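Two-arm PC teardown bench, gripper keeps fighting the RAM

Hadholm Workshop Forum > Builds > Robots and automation

furtuna_vivar
Posted 02/04/2018

OK so the PC bench is finally at the point where I want other people's eyes on it. Two arms, slotted aluminum table, an old Dell tower on its side, and I've printed a gray holder for the parts so the drive, the card and the CPU each have a place to stand or lie. I've put over 60 evenings into this and I'm still stuck on memory!

The hard drive is easy. The card is fine too if I go slow. But with the DIMMs, the fingers are thin and the slots are tight, and if I'm even a hair off in rotation I start levering the module sideways. Fingertip position for the upper module: 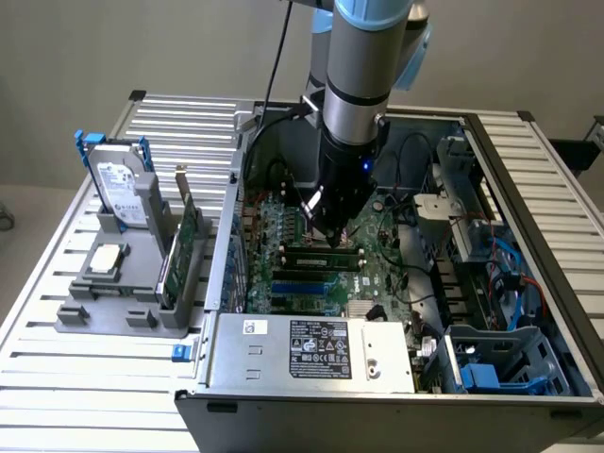 What I've tried so far

1. Slower approach. Helped a little.
2. Rubber on the fingertips. Too thick, they bumped the neighboring module.
3. Clamping the case. Helped a lot and I should have done it in June.

Still getting maybe 8 clean pulls out of 13. Ideas?

slotcar_hola
Are you opening the latches first or just yanking? I can't tell from your post.

furtuna_vivar
By hand for now. I know, I know. One problem at a time.

benchgremlin
Then I'd say you're working on the wrong problem. Latches are the hard part, the pull is easy once they're open. Design a fingertip that does the latch and you'll probably end up with something that grips the module better anyway.

Tincuța Vlad
Disagree with benchgremlin. I did connectors on my own arm and trying to make one fingertip do both jobs cost me a whole winter. Get the straight pull solid, write down your numbers, then go after the latches — maybe with the second arm, if it can get in there. Where does it sit?

furtuna_vivar
Behind the case. Wider view, with the gripper over by the parts holder:

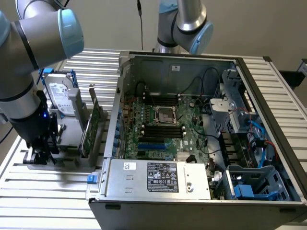
Both arms at the bench, second one behind the tower

slotcar_hola
Oh, that's a lot of arm in a small space. Can the back one reach the lower slots without crossing the first?

furtuna_vivar
Barely. The elbow gets close to the other wrist and I chicken out and hit stop.

benchgremlin
So move the case toward you a couple of slats and try again. And I still say latches first.

Tincuța Vlad
Moving the case is good advice. The other thing, check your wrist rotation against the slot itself and not the case wall. Mine were never quite parallel.

furtuna_vivar
Huh, I've been squaring up to the case wall this whole time. Trying that tonight, will post the new numbers.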